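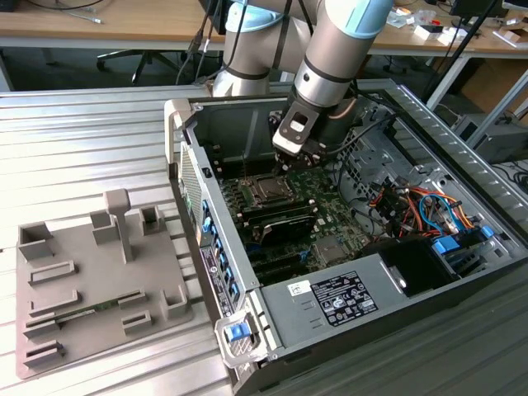
How long should the planner wait for a fresh pose before it gives up on the current approach? Six camera frames, and then it should back off along the tool axis and ask for a new plan.

I put that first for those who only read the top of these. The longer version follows, as a reply to Jouko.

Jouko Savolainen wrote:
> We are on Gruline 3233 and the arm keeps stopping above the
> memory slot. The log says "pose stale" and then nothing else.
> If I raise the timeout it goes on, but I don't like it moving
> on an old pose that close to the board. Is there a setting
> I have missed, or is this how it is meant to work?
> Also, does the fixture need to be in the collision scene
> as a mesh, or are boxes enough?

You haven't missed a setting. In 3233 the stale check and the replan request live in two different nodes, and the message between them is dropped if the planner is already busy. The arm holds its position, which is safe, but nothing wakes the planner up again. Please don't raise the timeout. Put it back to the default.

Leandro Olivares has a patch on the Skullier branch that moves the check into the planner itself. I have been running it on our cell with the tower case on its side and the memory module starting in the printed fixture. The module is picked from its long slot, carried over the edge of the case, and lowered toward the board. With the patch I did 60 runs. In 22 of them the pose went stale at least once, mostly when the gripper came between the camera and the socket. All 22 backed off and replanned. Two of those then failed on insertion for a different reason (the force limit in my config was too low), so don't count them against the patch.

To apply it:

1. Check out the Skullier branch and rebuild the planner and perception packages together. Mixed versions will start but won't talk.
2. Delete stale_timeout from your launch file.
3. Set max_stale_frames to 6.
4. Set retreat_axis to tool_z. If you leave it at world_z the arm can drag sideways when the wrist is tilted.

On the collision scene: boxes are enough for the fixture plate, with one exception. The post that stands up from the plate is T-shaped, and if you wrap it in one big box the planner loses a lot of room next to the holders. Use two boxes, one for the stem and one for the bar. For the case I use the mesh, plus a padded box over any loose wires. Perception does not track wires and I would not trust it to.

One thing still open. The cables on the gripper are not in the model at all. Kerttu Kallio suggested a capsule attached to the last link, and I will try it next. If anyone has done this already, please post your numbers.

Shewit Alemayehu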